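Home | Reviews | Robots | Guides | Forum | Contact

We use cookies to remember your settings. Accept / Read more

Skusinico Hand-Guide Kit: two months of teaching a robot to handle cloth
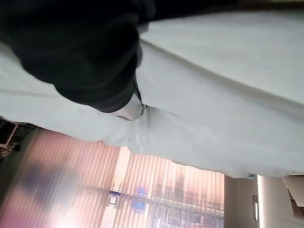 Dark fabric over the white sheet, from the wrist camera.

I bought the Skusinico kit in February for our small workshop in Zultstead. We already had an arm, and I wanted to teach it work with cloth: pulling a sheet flat, taking a corner, putting one piece over another. Before this I used the Warnoden controller, which is a kind of joystick with too many buttons. With a joystick I could move a box from one table to another. With a sheet I could do almost nothing.

The kit has a handle that you hold in your own hand, a base that follows the handle, a wrist camera and the Shin recording program. You move the handle and the arm makes the same movement. When you squeeze, the fingers of the gripper close. The price was 900 dollars for the handle and base, and the camera and a one-year license for Shin came in the same box.

Installation took me one evening. The manual is correct but very short, and it does not explain that the base must be fixed to the table before calibration. I did the calibration 2 times for this reason. After that I had no more trouble with it.

What I like most is the feeling of the handle. It is light, and the delay is so small that I forget it after a few minutes. When I press down on a sheet with the fingertip, I can see in the camera view how the cloth makes a small dimple and wrinkles, and I know that I should not go lower. The handle itself gives no force back to the hand, so this view is very important. I work with the screen directly in front of me and look at the arm only from time to time.

The camera is good in normal light. It has more difficulty with a bright window behind the cloth. The outside becomes washed out, and the small things near the window are only soft color. For teaching this did not disturb me very much, because the cloth is close and its folds stay easy to see. Very dark fabric is harder. The folds become one heavy mass, and I sometimes did not know where the edge was. I would like to have a manual exposure setting in Shin, but I did not find one.

Shin is the weaker part of the product. Recording is simple: one pedal starts, the same pedal stops, and a bad attempt can be deleted with a long press. But the list of recordings gets slow when it is long. I have now 4,000 short demonstrations in it, and opening the list takes enough time to fill a cup with tea. Also you cannot rename many recordings together. I wrote to the support on a Sunday and got a polite answer the next day, with a promise for a later version.

My wrist was tired in the first week. I was holding the handle too strongly. Now I put my elbow on a folded towel and I can work for an hour before I need a pause.

If you only move hard objects, I think the Warnoden controller is enough and you can keep your money. For cloth, bags or clothes I recommend the Skusinico kit, but ask the seller for the longer cable. The one in the box did not reach from my table to the computer, and I had to move the whole desk.

Rating: 4 of 5

Get our new reviews by email. Enter your address to subscribe.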